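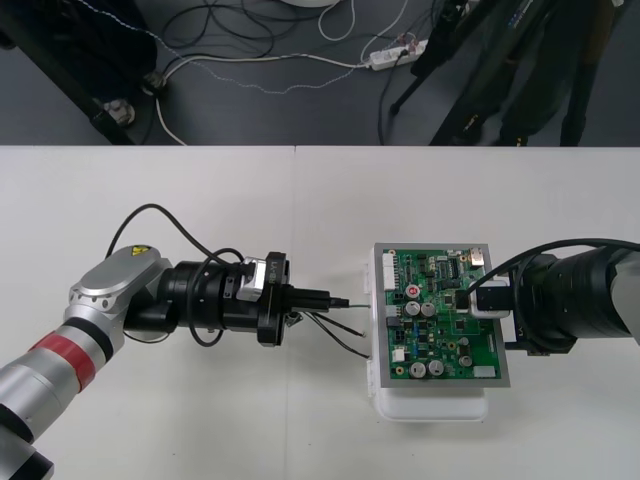 Wiring bench gallery: Skokport workshop
Words by Ada Valentini

I have read plenty of cheerful articles about cable assembly. They tend to come with very clean drawings, in which every wire runs in a straight line from one box to another and stays there. Wires don't do that. They curl, they spring back, they lie across whatever you were trying to look at, and the short one is always underneath. So I went over to Skokport on December 10, 2024 to look at the bench for myself, having been told by Bassi (who supply some of the fittings) that the harness job was "basically solved". I'd like to see that word used a bit less.

The job, in theory, is simple. There is a green circuit board, there is a bundle of wires, and the two are meant to end up joined. The write-up from Ploltunora gives it four steps and a tidy little diagram. I counted 27 notes pencilled in the margins of the workshop's own copy, which tells you something about the diagram.

The board is the well-behaved half. It is flat, it is stiff, it has a frame to be held by, and the header sits where it sat yesterday. If everything in the trade were like that I would have no complaints and no page. I do wonder about working so near to the capacitors, which stand up from the board and are easily leaned on, but I was assured it's fine. I have been assured of that before, in Cesville, and we ordered new boards in June.

The harness is the other half.

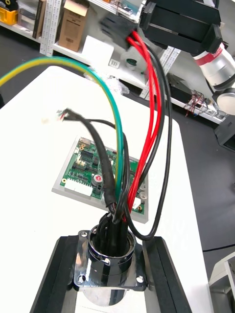 A round connector with a square flange looks smart in a catalogue, and the chrome finish on these adds a good deal to the price. What I want to know is how much room is left inside once all the cables have been pushed through the ring. My answer would be: very little. The green-and-yellow earth wire is stiffer than the others and goes where it likes. The red and black ones at least travel together. Anyone quoting a fixed time for fitting this lot should be asked to do it in front of you.

I asked about labels. The view at Skokport is that the colours do the work, and with a single red wire and a single black wire I might agree. With two of each I'd want a tag on every end, and I'd want it there before the bundle goes anywhere near the board. I was told tags get in the way. So do mistakes.

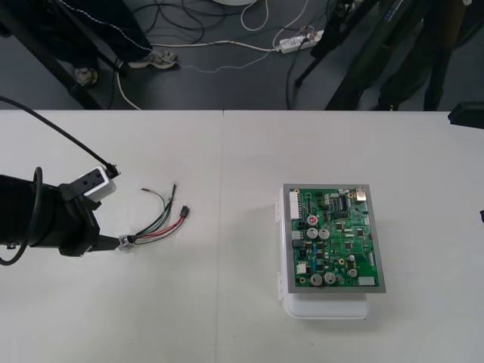 The harness spread on the white table, with the board on its grey plate to the right. Close together at the clear connector, well apart at the loose ends.

The workshop says it will have done 600 of these by the summer. I've asked to come back after the first 10.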